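Home Laundry and Closet Safety Checklist, with Comments
Rental unit at Huanca Court, second walk-through
Checked by Leidy Carhuamaca, comments by Waltraud Aigner
24 Dec 2022

Items are marked OK, FIX or WATCH. FIX means before the new tenants get keys. WATCH means look again at the next visit. The first walk-through was in October and anything carried over from it is noted.

1. Dryer and vent

Lint screen clean and not torn: OK
Vent hose is metal, no crushed sections: FIX
Outside flap opens when dryer runs: OK
Space behind dryer clear of lint: FIX
Dryer feet level: OK

Comments: The hose was pushed flat when the last tenants moved the dryer back toward the wall. It needs to come off and be replaced with rigid pipe for the straight part. Lint behind the machine was carried over from October and has not been touched. Vacuum it with the dryer unplugged. The Drutley installer left a spare clamp on the shelf, use that one.

2. Washer and water

Shutoff valves turn by hand: WATCH
Supply hoses free of bulges: OK
Drain hose secured to standpipe: OK
Floor pan dry, no rust: OK
Washer does not walk on spin: OK

Comments: Cold valve is stiff. It closes but takes two hands. I would like a plumber to look at it while he is there for the kitchen faucet. Hoses are the braided kind and have a tag showing they were changed by the previous owner.

3. Closets and hanging storage

Wall brackets screwed into studs: FIX (bedroom closet)
Rods straight under normal load: OK
No rod end resting loose in its cup: OK
Shelves not overloaded: OK
Standing racks on level floor, feet fully down: OK
Racks not blocking door or heater: FIX (hall)

Comments: Left bracket in the bedroom closet is in drywall only. It moves when you pull down on the rod. Move it over to the stud and patch the old holes. The standing rack in the hall was too near the baseboard heater, so move it to the other side of the linen closet. On any standing rack, push down lightly on each end of the top rod and see that the connectors stay seated.

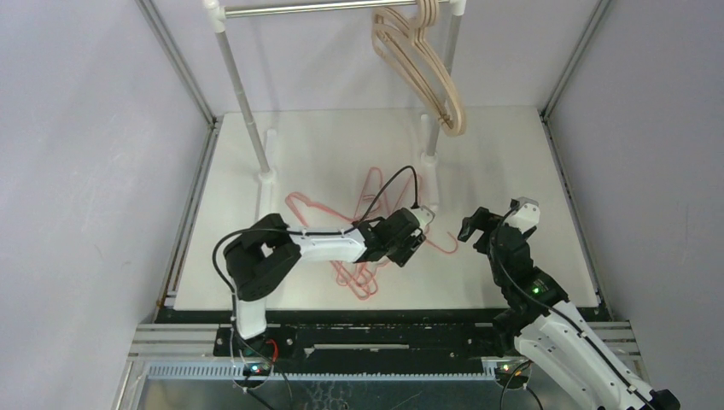

How often should a standing rack be checked once someone is living there?
Twice a year is enough for normal use, plus once more any time the rack is moved to another room or starts to lean.

4. Electrical

Washer outlet grounded: OK
GFCI trips and resets: OK
No extension cords on laundry machines: OK
Closet light has a cover: FIX
Light at least a foot from stored items: WATCH
Panel labels match circuits: FIX

Comments: The closet light is a bare bulb. Replace with a covered LED fixture, the Teleck one we used upstairs is fine. Until then keep the top shelf under it empty. Two labels in the panel are switched, laundry and hall. Leidy wrote the right ones on tape but I want them done properly on the door chart.

5. Irons, boards and heat

Ironing board locks open: OK
Cover not scorched through: OK
Wall hook for board holds: WATCH
Portable heater has tip-over switch: OK
Heater label readable: OK

Comments: The hook is fine for the light board that is there now. A heavier one would be too much for it. The portable heater is marked 900 watts and shut off when tipped. It stays with the unit. Put it on the inventory under 1106, same number as the key tag.

6. Cleaning supplies and storage

Bleach and ammonia products on separate shelves: FIX
Containers in original bottles: OK
Child latch on lower cabinet: OK
Nothing flammable near water heater: OK

Comments: Everything was on one shelf. Leidy moved the bleach up while we were there, but the upper shelf needs a lip on the front edge or somebody will pull a bottle down on themselves. A strip of trim will do.

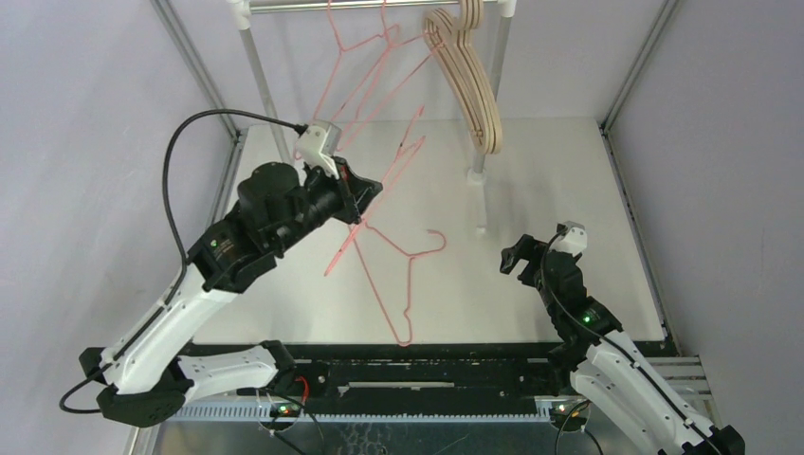
Falls from storage are what I most want the tenants told about, and the note in the welcome folder should cover them in a few lines. Heavy things go low. Step stool stays in the hall closet and gets used, no standing on the washer. Coats and wet clothes should be spread along the rod. A tight bunch of hangers near the right end, like the ones on the small rack here, does no harm when they are empty, but put winter coats on them and that side carries most of the load. The same goes for the bedroom closet, even after the bracket is moved.

7. Alarms and exits

Smoke alarm in hall sounds: OK
Smoke alarm in bedroom sounds: FIX
Carbon monoxide alarm within date: OK
Bedroom window opens fully: OK
Hall clear from bedroom to front door: FIX (same rack as section 3)

Comments: The bedroom alarm chirped once and quit. New battery did nothing, so replace the whole alarm. The window lock is a bit tight but it opens without tools. With the rack moved, the hall passes.

8. Floors and walking surfaces

Laundry mat lies flat: FIX
Threshold strip fastened: OK
No loose tile: WATCH
Light switch reachable from doorway: OK

Comments: The mat curls up at one corner and I caught my shoe on it. Throw it out and get one with a rubber back. One tile by the drain sounds hollow when tapped but does not move. No sign of water under it.

Work order

Lalia Home Repair to do the closet bracket, shelf lip, alarm and light fixture in one visit. Vent pipe is separate and has to be done first, dryer stays unplugged until then. Leidy has the key and will meet them. Plumber is already booked for the faucet, add the cold valve to his sheet.

Receipts go in the blue folder with the October list. I will initial each FIX item after I have seen it myself - a phone call saying it is done does not count.

W. Aigner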